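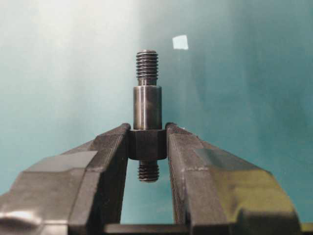 Folding chairs get loose at the hinge before anything else on them wears out. Our group picked this problem because the chairs in the Escobedo hall wobble and the school keeps buying new ones. We wanted to know whether the bolt at the hinge is the cause, and whether a different bolt would fix it. An ordinary bolt has thread along much of its length, so the moving part of the chair can rub on the thread ridges. On a shouldered part the jobs are split up, as on the dark gray metal one shown, with a short threaded stud at the top and a smooth, wider cylinder below it. The nut goes on the thread and the chair leg would turn on the smooth part.

Group members: Eliseo Lozano, Lerato Moodley, Yolotzin Barrera
Teacher: Baltazar Nava

What we looked at first

Yolotzin checked 20 chairs in the hall and wrote down how far each seat moved sideways at the front edge. The worst ones were at the ends of the rows, where people push on the chair to stand up. When we took the hinges apart, the holes in the legs had gone from round to oval. The bolts had a polished band where the leg had been rubbing. Some had been tightened so hard that the washer was bent, and those chairs were difficult to fold.

We also read the care sheet for the chairs, which are the Follness model. It says to tighten the hinge bolts "as needed" and gives no other instructions.

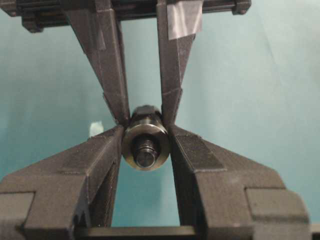
Test setup

We used 2 chairs of the same age. Chair A kept its original bolts with new washers. Chair B got shoulder bolts from Ceser, the hardware store near the school. We had to drill the holes in Chair B slightly larger so the shoulder would fit. This means the holes in Chair B were fresh and round and the holes in Chair A were not, and we should have drilled both.

Each chair was opened and closed 100 times by hand. After that we measured the side play with a ruler clamped to a table. Lerato did all the folding on both chairs so the force would be similar. 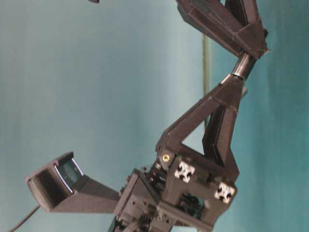
A hinge is a simple part, but how it wears depends on what is on each side of it. If the legs are thin they flex, and the flexing pulls on the bolt from a new direction every time. The dark arm against the blue background has a short cylindrical shaft between its upper link and the next segment, and the link itself is made of angled plates. Our chair legs are flat bar with one bend. We did not have time to try a stiffer leg.

Results

Chair A loosened early. By 80 folds the nut on the left side could be turned with two fingers, and at the end of the test the side play was easy to feel by hand. Chair B still folded smoothly and its nuts had not moved. It did squeak, and a drop of oil fixed that.
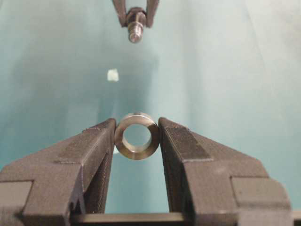

Problems and next steps

The test was short compared with real use, and nobody sat on the chairs between folds. Faustino Manríquez from the Budex repair shop looked at our results and said a locking nut on the old bolts might do nearly as well for less money. We think that should be the next test - same chairs, same number of folds, with a person sitting down every few folds. We would also measure the holes before and after with a caliper, as the ruler was hard to read.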